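4.2 Setting exposure and white balance by hand

These steps apply to the Drilia compact body with firmware 7 or later. Charge the battery before you begin.

1. Turn the mode dial to M.
2. Press MENU, open Shooting, and set Auto ISO to Off.
3. Set ISO to 100.

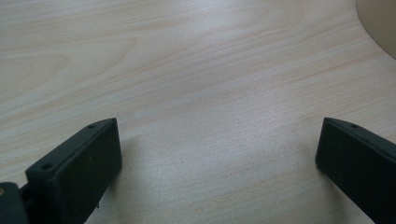
4. Set metering to Spot and half-press the shutter. The meter reads only the area inside the small circle, so place the circle on a mid-tone. Pale surfaces mislead it. On a light wooden tabletop like this one, the washed-out patch low down will give a darker exposure than the grain further up, so meter from the grain.
5. Turn the rear dial until the scale reads zero.

Note: if the shutter speed blinks, the light is too low for the chosen aperture. Raise the ISO in single steps, up to 600 - beyond that, noise reduction is applied to JPEG files and can't be turned off.
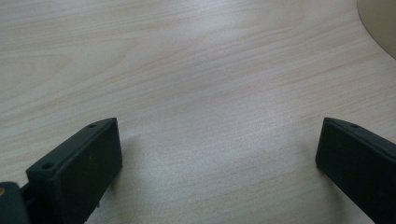
6. Open White Balance and choose Custom.
7. Fill the circle with a neutral grey card and press OK. The camera stores the reading until the next one is taken.

Caution: do not point the lens at the sun while spot metering. The sensor may be damaged. 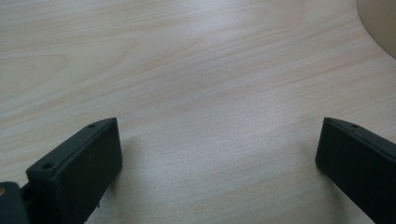 8. Take a test shot and check the histogram. The curve should not touch the right-hand side. Where a band of brighter light runs across the wood, as it does on this tabletop, highlight warning may flash along it first. Turn the rear dial one click towards minus and repeat.

To return to factory values, hold DISP and MENU together until error code 115 clears. Custom white balance is erased as well.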